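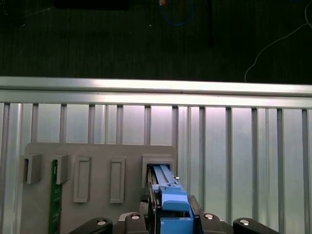 Akosua Kwofie

Figure 1. Blue module pressed into the rightmost socket of a grey panel.

4.2 Matched giving and staff take-up

The second part of the study looked at matched giving, where an employer adds a sum to whatever its staff raise for charity. Questionnaires went to 482 employees of small firms in Hernedthorpe and Gernunthorpe, and 438 were returned complete. Respondents were asked if their employer matched donations, how they had first heard of the scheme, and what they had raised in the past year.

Awareness was uneven. Staff who worked in an office with their managers usually knew that a scheme existed, and most could name the limit. Staff on shifts or on the road often could not. Several had run a sponsored event without claiming the match and only learned of it from our questionnaire. Antwi and Quansah found much the same in their earlier survey of retail workers, although their sample was drawn from larger employers with a personnel department.

The size of the limit seemed to matter less than we had expected. At Skindum the firm matched up to £300 per person per year, and few of those who claimed came near it. The highest sum raised by a single team was £2,490, from a series of bake sales and a sponsored walk in April, and the team leader told us that the match had not been discussed until the walk was over. Respondents at Opoku, where the limit was lower, claimed more often. Their claim form was one page long and could be handed in at reception.

The choice of charity was a more common cause of complaint. Some firms matched donations only to a partner charity picked each year by the directors. Staff at these firms described the scheme as belonging to the company, and a number of them said they preferred to give privately. Where staff could name any registered charity, most claims went to hospices and to local sports clubs with charitable status - the latter a group that the directors we interviewed had rarely thought of.

Two limits of the data should be noted. Sums raised were reported from memory and were checked against payroll records only at Skindum. The questionnaire also did not separate money given directly from money collected from friends and customers, so the two are treated together in the analysis that follows. Interviews with employers, carried out by Kwadwo Akolgo, are reported in section 4.3.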